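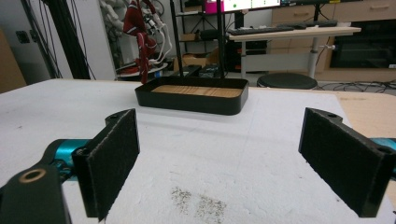
4/11/20

The Tapsell people sent their spring bulletin yesterday and I have read it three times now, mostly to be annoyed. Four pages on the harbor seals at Girthorpe and how the new quiet zone has "transformed" the haul-out. Transformed since when? The buoys went in at the end of February. I've kept my mail on a black tray with rounded corners and a wood-grain floor for years, the walls so low that anything thicker than a postcard slides off, and the bulletin has been lying about since breakfast because I can't decide whether to answer it or recycle it.

The claim is that disturbance is down 60 percent. They don't say how they know. Last year the watch was kept from the north steps on weekends, when the tour boats run. This year it was kept on weekdays in March, and then the tour boats stopped running at all, along with everything else in the world. You could have put a rubber duck out there instead of a buoy and gotten the same number. I'm glad the seals have had a quiet month. I just don't believe a buoy gave it to them.

Mayu Murakami called after lunch. She thinks I'm being hard on them. Her view is that a good story brings in money, and money pays for the rescue truck, and the truck did go out for that pup with the net around its neck. All true. I told her I'd give to the truck tomorrow if there were a way to give only to the truck. There isn't, I looked. It goes into the general fund and comes out as bulletins.

She also brought up Arnine again. They are the ones paying for the buoys, and they are the ones who want the longer dock. I don't say it's a bribe. But the dock gets one line, bottom of page four, where it is called "improved access," and the boats that would tie up there are exactly the boats the quiet zone is supposed to keep out. Mayu said maybe the two things were decided separately. Maybe. She was quiet for a bit after that and then asked about my knee.

Walked down at 4, since walking is still allowed. Tide going out, wind from the west, cold enough for the good gloves. Saw seals on the long rock and two more in the water doing nothing much. One of the buoys has drifted in close to the slipway, so if there's a line you aren't supposed to cross I couldn't tell you where it is. A man in a kayak went straight through the middle and the seals didn't lift their heads. I suppose that goes down as a success.

Read some of the old Cestesico report tonight — the one from when they tried the same thing with the terns. Ten years of ropes and signs, and the last chapter says the data were "not collected in a form that allows comparison." That's the sentence I'd like to mail to Tapsell, with no note. Might do it Monday if the stamps turn up.

Knee bad on the stairs.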